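整理旧传单这件事，拖到十一月才动手

搬到Cornholm以后，我一直没处理那几箱纸。箱子放在书桌底下，脚伸不直，每次坐下来都要先把它们往里踢一踢，踢了大半年，纸箱的一角已经踢塌了。上个月Viola Grasso来住了几天，睡在书房的折叠床上，走之前说了一句：你这屋子一股旧纸味。我当时没当回事，她走了以后把窗户关上坐了一会儿，确实有。

于是这个月开始清纸。先说一下都是些什么。我以前在Ondieki帮忙做过一阵活动，那边每次办完都会剩下传单、节目单、报名表，没人要，我就往包里塞。后来又有Kinness书店的新书单，每期都拿，拿了也不一定看。再加上超市的广告、物业的通知、电器的说明书、银行寄来的信，还有一些我自己打印出来看过一遍就再也没翻过的文章。搬家的时候时间紧，全部倒进箱子里，封上胶带就拉走了。

我本来想一个晚上弄完。晚上八点开始，到十一点，只清了半箱。问题在于我每张都要看。看到一张节目单，就想起那天下雨，椅子不够，后排的人坐在台阶上；看到一张电费单，就去翻手机里的记录，核对那个月是不是交过两次。这样肯定清不完。第二天晚上我换了个办法，先不看内容，只按处理方式分。

分法是这样的：

一、要留的。合同、保修卡、证件复印件、还在用的电器说明书。
二、可以扫描以后扔掉的。节目单、书单、有手写字的便条。
三、直接进废纸的。广告、过期通知、重复的传单。
四、要先碎掉再扔的。带姓名、地址、账号的信件。

第三类最多，也最好处理。第四类最费时间，我的碎纸机是手摇的，一次只能塞两三张，塞多了就卡住，卡住以后得倒着摇，再用镊子把纸条夹出来。后来我干脆用剪刀，剪到地址和账号看不出来为止，剩下的照常当废纸。

传单是一大类，单独说一下。同一张传单我能翻出来很多份，都是当时印多了剩下的。Ondieki有一次活动印了3,448张，发出去2,253张，这个数我记得清楚，当时是我填的表。剩下的几个人分着带走，说是以后当草稿纸用。我那一份在箱子里放到现在，背面一个字也没写过。

留着当草稿纸这个想法，我现在觉得不太成立。传单用的纸偏滑，铅笔写上去很淡，钢笔写上去会洇。而且我平时记东西用手机，一个月用不了几张纸。所以这次只留了一小叠平整的，夹在板夹上放厨房，写买菜的单子用，其余的都不要了。

不要的纸我习惯先揉一下。Sharon Makori看见以后说不应该揉，揉了占地方，平放着捆起来最省空间，收废纸的也喜欢平的。她说得对。不过揉也有揉的用处，收杯子和碗的时候，揉过的纸塞在缝里正合适，平的纸反而撑不住。我下个月要给家里寄一箱餐具，需要填充的东西，所以揉过的先留着，分出一只桶来装。

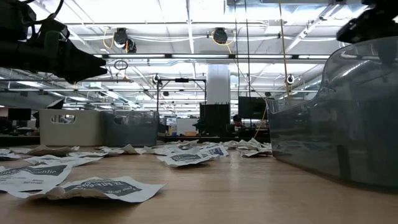 桌上揉皱的纸，都是白底、带一条深灰色横幅的。右边是半透明的灰色大桶。

桶的事也试了几种。最开始用纸箱，纸箱的问题是看不见里面还有多少，等发现满了，盖子已经合不上。后来改用塑料的。半透明的桶有个好处，隔着桶壁能看到大概装到哪里，不用走过去低头看。颜色深一点也不碍事，白天能看清，晚上开了灯也行。

桶的大小也要考虑。揉过的纸很虚，一只小桶几下就满了，按一按又下去一半，松手又弹回来。所以揉过的纸用大桶，平放的纸用小桶或者文件盒。反过来就不行，平放的纸装满一大桶，根本搬不动。我试过一次，从书房搬到门口，中间放下来歇了两回，第二天腰不舒服。

关于在哪里分类，我也换过地方。一开始坐在地上，箱子在左手，袋子在右手，坐到后来腿麻，站起来要扶墙。后来改到桌上做，站着弄，快了不少。桌面要先清空，水杯拿走，不然纸一铺开就看不见杯子在哪里，我打翻过一次，湿了一叠保修卡，晾在暖气上，干了以后全是波浪形的，字倒还能认。

另外一点，浅色木桌面上看白纸不太费眼睛，铺开以后哪张是哪张能分出来。我之前在床上分过一次，白床单上放白纸，找一张发票找了很久，最后发现就在膝盖旁边。

扫描的部分我用手机做。专门的扫描软件试了两个，最后用的是Brivix，没有特别的理由，就是它自动裁边比较准，文件名可以自己定。皱的纸要先压平再扫，用手抹两下不够，要夹在厚书里放一晚。我夹了几本词典，第二天早上取出来，折痕还在，但是影子浅了，字能看全。扫完的文件按年份放，一年一个文件夹，不再往下细分。以前我分得很细，活动一类，书店一类，信件又一类，结果找东西的时候想不起来当初放在哪一类里。

书单最后扫了34张，原件全部不要了。Viola听说以后问我为什么不早点扔，反正书店的网站上都能查到。我去查了一下，早几年的已经查不到了，所以扫一遍也不算白做。有几张书单上我画过圈，圈出来的书大部分没有买，有一本现在绝版了，二手的价格是原价的好几倍。

清出来的东西里，有用的有这么几样：冰箱的保修卡，已经过期两个月；一张没用过的洗衣店优惠券，店已经不在了；上一个住处的押金收据，这个我找过很多次，以为丢了，当时还为它跟房东写了好几封邮件；还有Sharon寄来的一张明信片，夹在一份微波炉说明书里。明信片我留下了，贴在冰箱侧面。微波炉早就送人了，说明书扔掉。

时间上，前后用了9个晚上，每晚一到两个小时。比我想的久。如果重新来一次，我会先把同样的传单全部挑出来，一次处理掉，这样箱子马上就空一大块，后面做起来也不会那么烦。我这次是按箱子的顺序一层一层往下翻，同样的纸翻出来好几回，每回都要再判断一次要不要，很浪费时间。

还有几点零碎的，记在这里，下次自己看：

订书钉要不要拆，我问过楼下收废纸的，他说不用拆，长尾夹和塑料封套要拆。我拆下来的长尾夹装了半个果酱瓶。

热敏纸的小票不能跟普通纸放在一起，收的人不要。而且放久了字会褪掉，要留的小票当天就拍照。

带塑料膜的信封，膜要撕下来。撕的时候从角上开始，从中间戳破的话会撕成一条一条的。

胶带粘过的地方剪掉就行，不用一点一点抠。

做完以后要洗手。旧纸上的灰比看起来多，我头两个晚上没在意，揉了眼睛，第二天早上眼睛是红的。

现在桌子底下空出来了，脚可以伸直。纸箱还剩一个没开，封口上写着“杂”，字是我自己的，拿起来不重，晃一下里面有硬的东西在响，应该不全是纸。这个等寄完餐具再说。揉过的纸如果寄箱子用不完，就压平了跟别的一起捆掉。

收废纸的下午四点以后来，要提前放到楼道口，放早了会被邻居的猫抓散。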